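Pleseo Attic Listings, README

What this is

A table of 222 rental and sale listings for attic and loft bedrooms, with every comfort claim in the listing text pulled out and labeled. There are 358 claims in all. A claim is any phrase that says the room is quiet, warm, cool, bright, airy or roomy, or that it has been insulated. The table was put together by Emerson Siqueira and Odair Brandão and last changed on 2018-11-03.

We started it after reading one too many ads for "sun-filled loft retreats" and wondering what the seller would say if asked to back that up. Mostly, it seems, very little.

What's in the files

listings.csv has one row per listing and 21 columns. The ones people ask for are ceiling_low, ceiling_high, floor_type, roof_slope, window_count and year_converted. Many cells are blank. A blank means the listing didn't say, and you should not fill it in with a guess.

claims.csv has one row per claim: the exact words, the listing it came from, the claim type and the support label.

notes.txt is the running argument between the two labelers. Read it before you trust the labels.
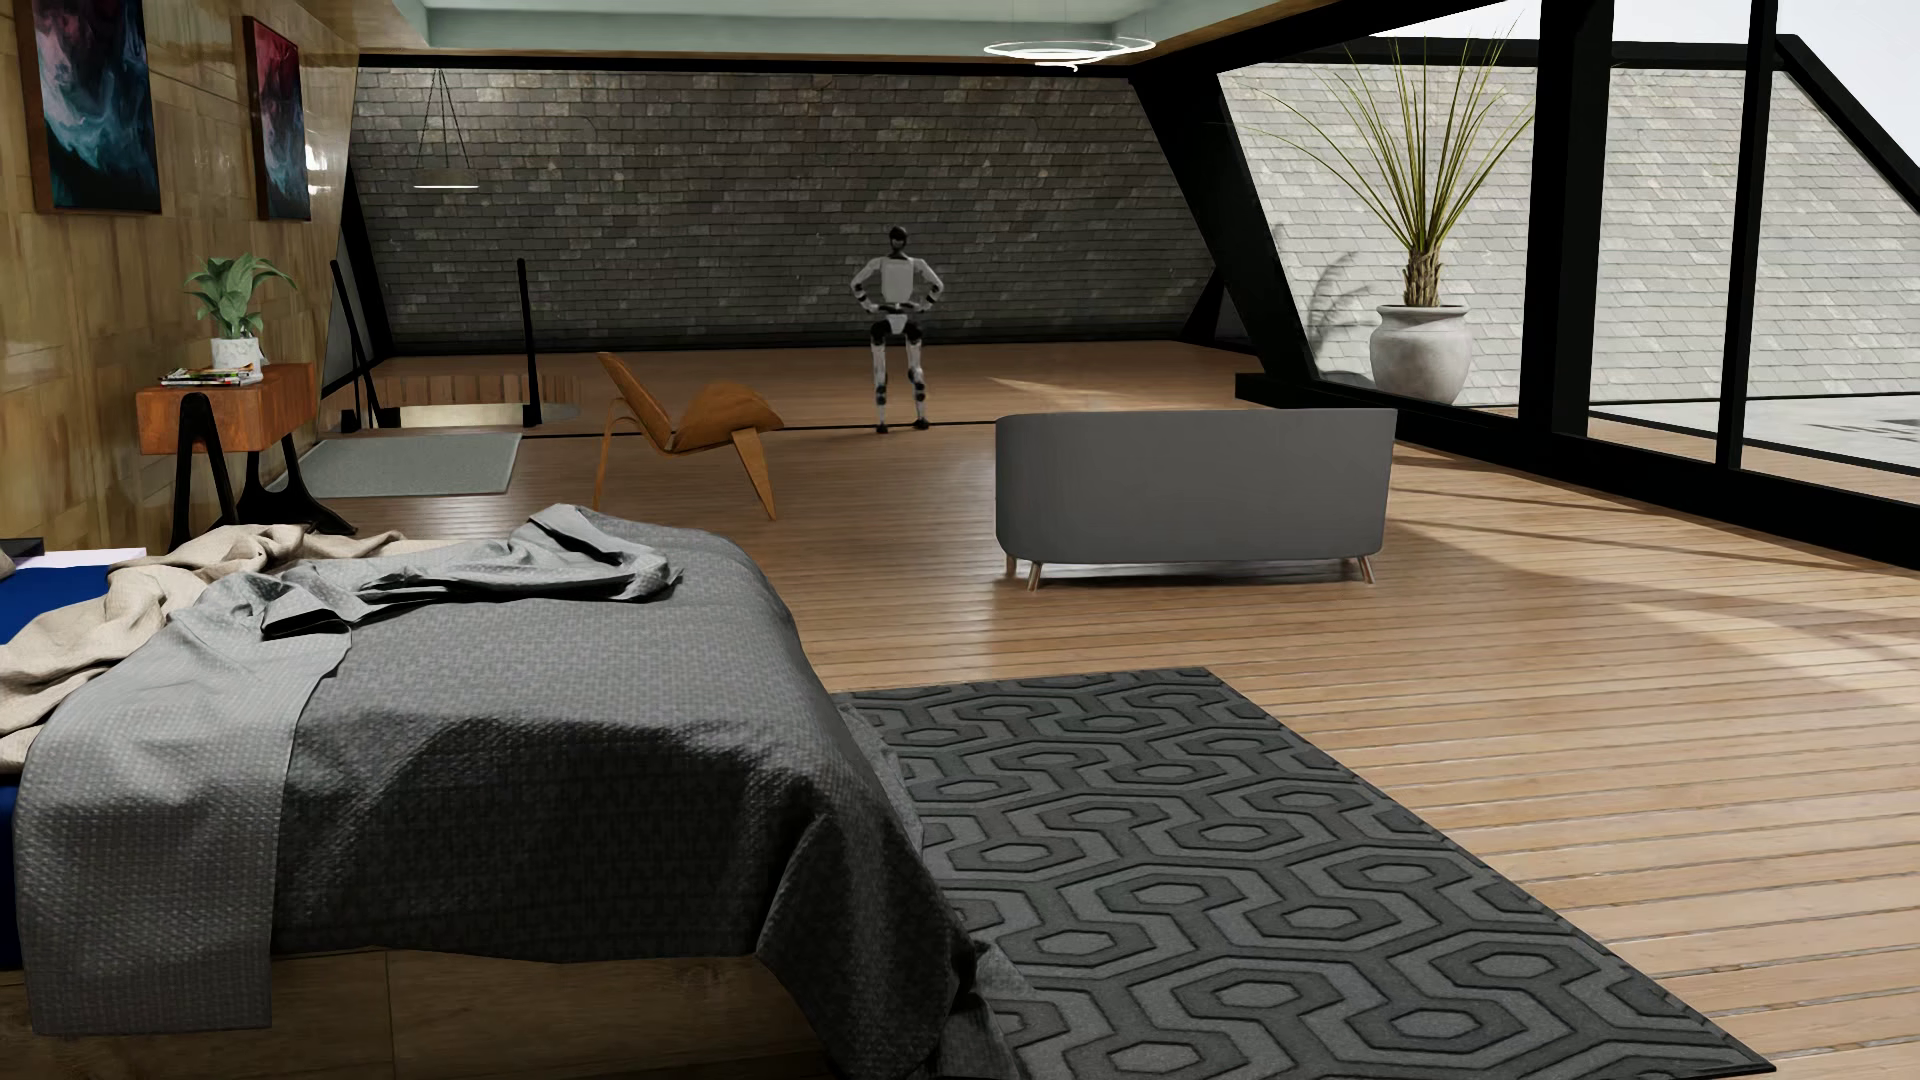 Claims about room size were the hardest to label. Sellers give the floor area wall to wall and leave out how much of it has a sloped ceiling over it, so a big number can hide a strip where an adult can't stand up. Photos and renderings don't settle it either. A low platform bed under a gray blanket, with plenty of bare wood floor between it and the back wall, will make almost any attic look generous, and we gave no credit for a picture unless the text also gave a height. Some sellers will call that harsh. They can add a height.

Support labels

backed: the listing gives a number, a document or a named product that bears on the claim.
partly: it gives something, but not enough to check.
bare: words only.
contradicted: another line in the same listing says otherwise. "Cool all summer" next to "portable AC included" is the usual case. 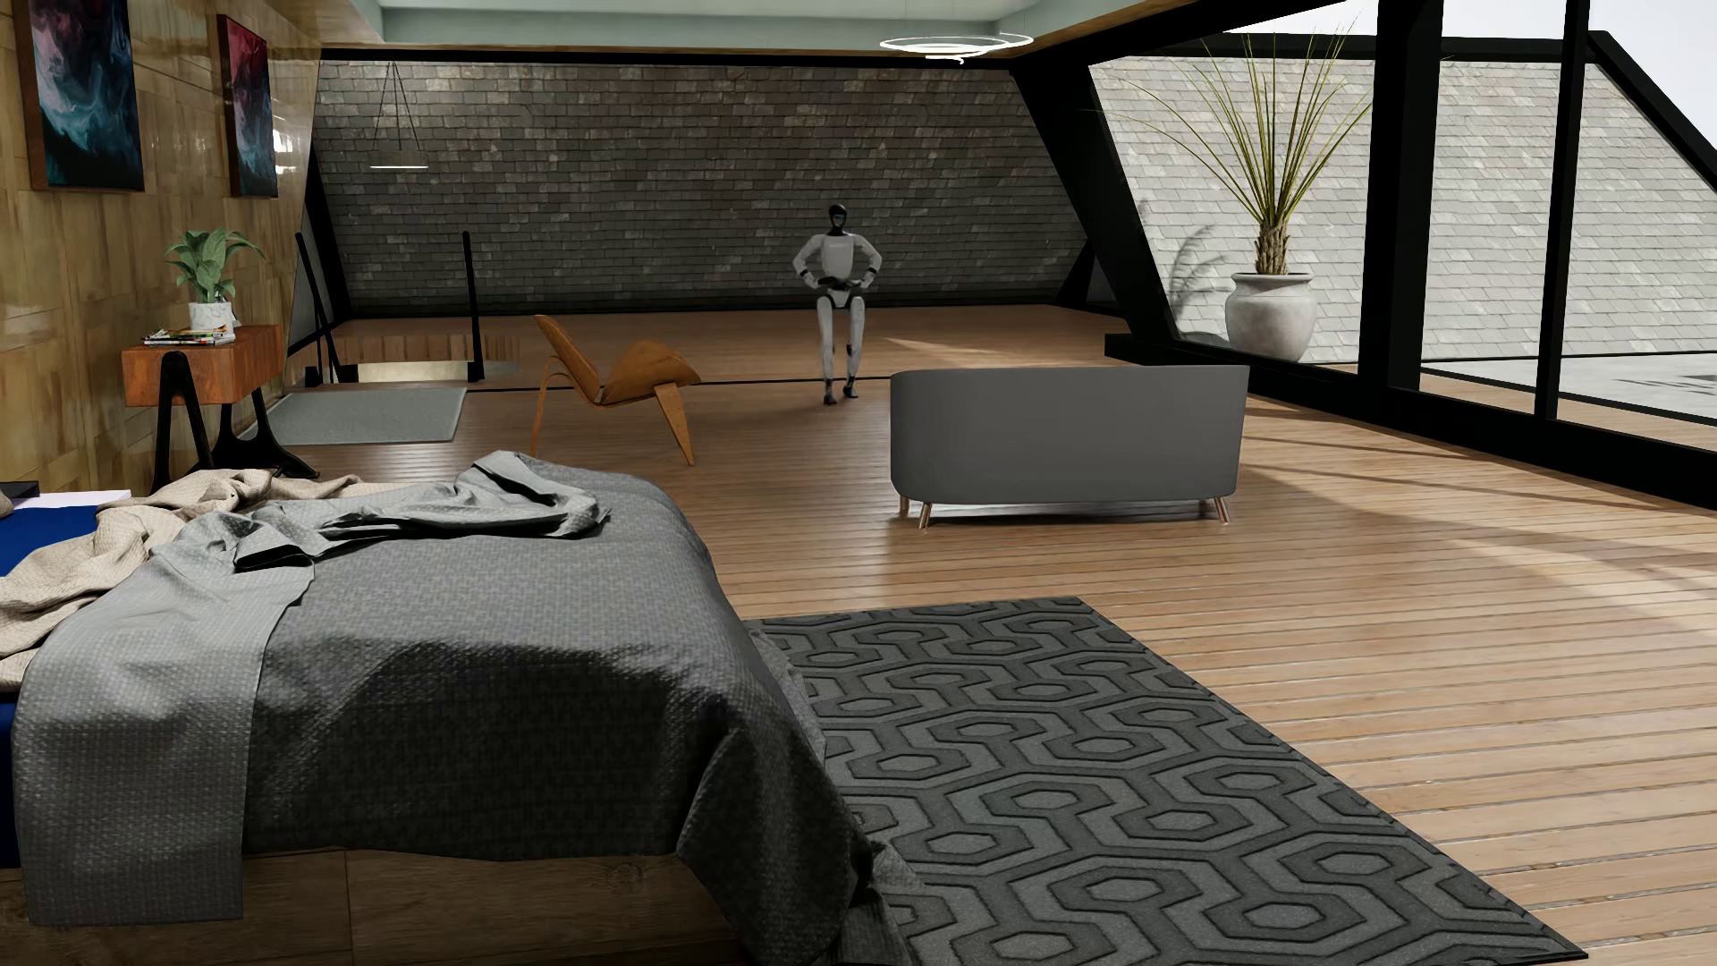

Each claim was labeled by both of us separately, then compared. Where we still disagreed after talking it over, the claim kept both labels, in label_a and label_b. We did not average them. An average of "backed" and "bare" is meaningless, and we would ask you not to compute one.

Where the listings came from

Three sources: the Fagundes rental board, the Pliveck sales pages and a batch of printed flyers that Odair typed up by hand. The flyers have the wildest claims and the most typos. We kept the typos.

The Ernex pages were left out. Their listings looked good at first, but the same paragraph about "natural airflow" turned up word for word under homes in different towns, and we couldn't tell which ones the seller had written.
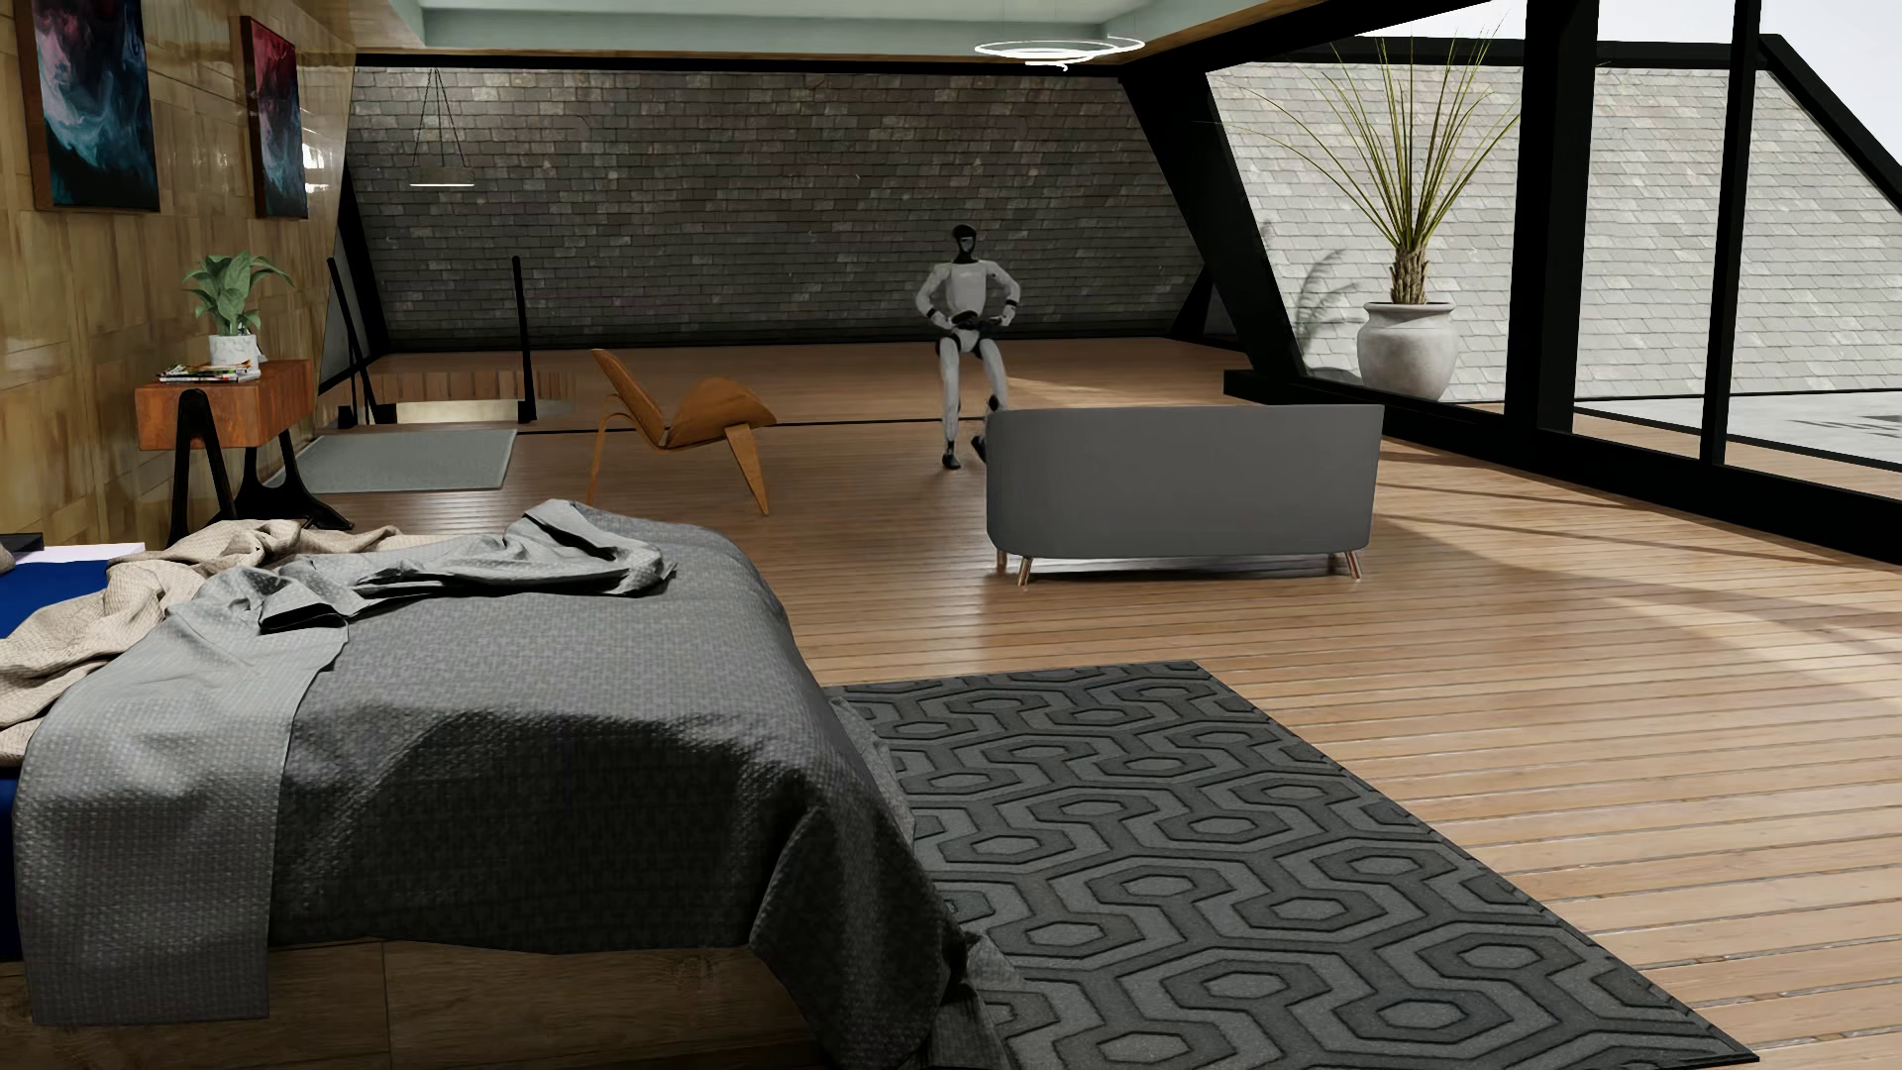

Known problems

The set leans toward recent conversions. Older attics get described by their owners in a line or two, and a short ad makes fewer claims, so it looks more honest than it may be.

Nearly everything was collected in January. Claims about heat in summer are probably undercounted, and claims about being "toasty" are everywhere.

"Bright" was never pinned down to our liking. Odair wants a window area. Emerson would accept a compass direction. See notes.txt, which gets a little short-tempered on this point.

We never visited a single room. "Backed" means the listing offers backing. It says nothing on whether the room is warm.
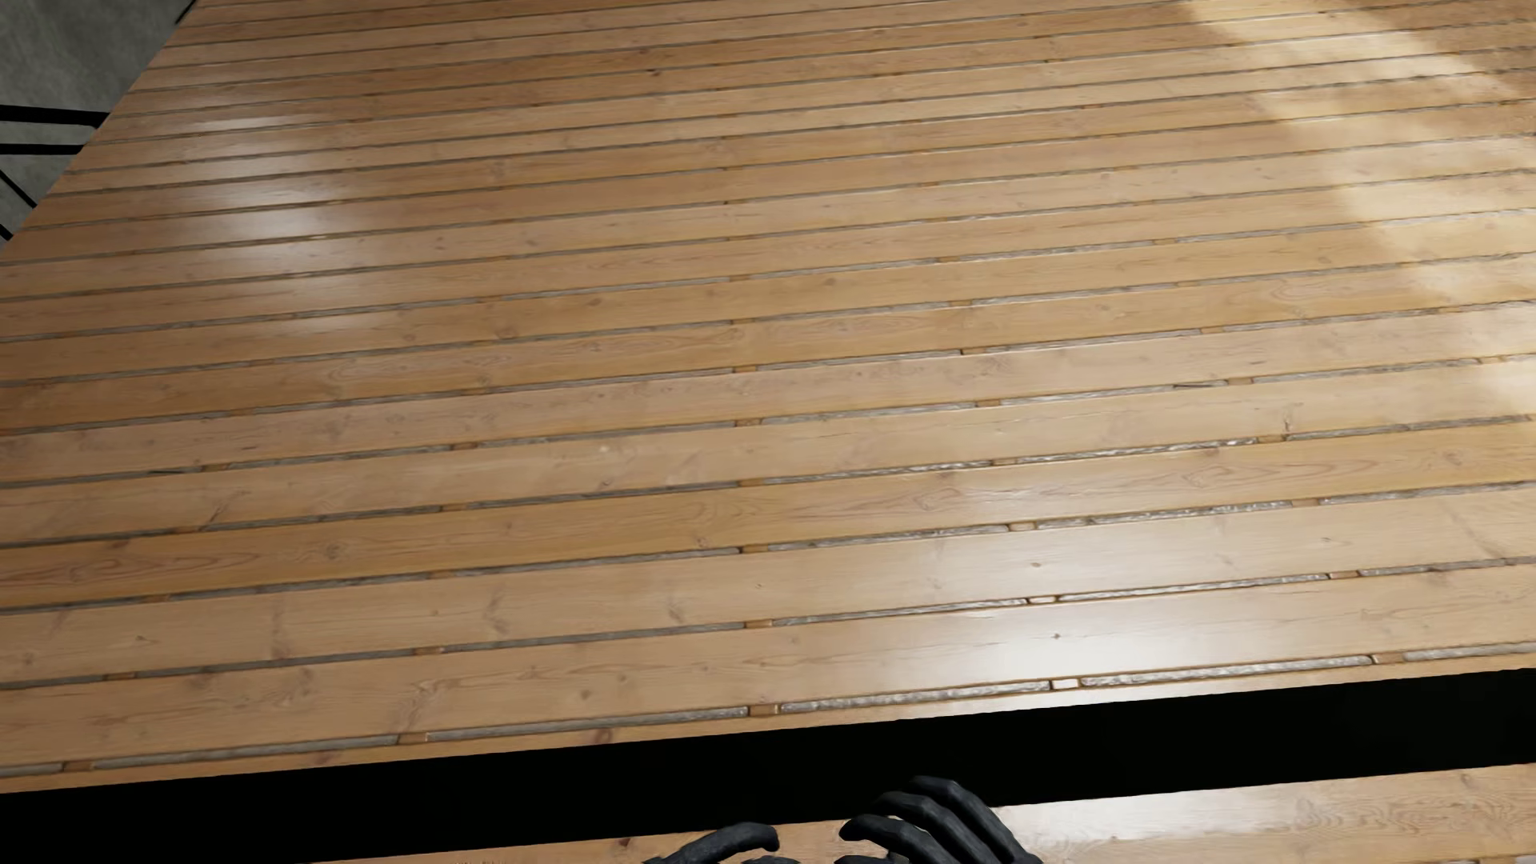 What it should not be used for

Pricing a house. Ranking sellers. Deciding whether an attic is safe or legal to sleep in, which is a job for an inspector with a tape measure. We would also be wary of training anything to spot "false" claims with it. There is no label for false, and contradicted is a different thing.

Changes and corrections

Send corrections with the listing ID and the exact words you object to. General complaints that we are too hard on "cozy" have been read already, and the label stays at bare.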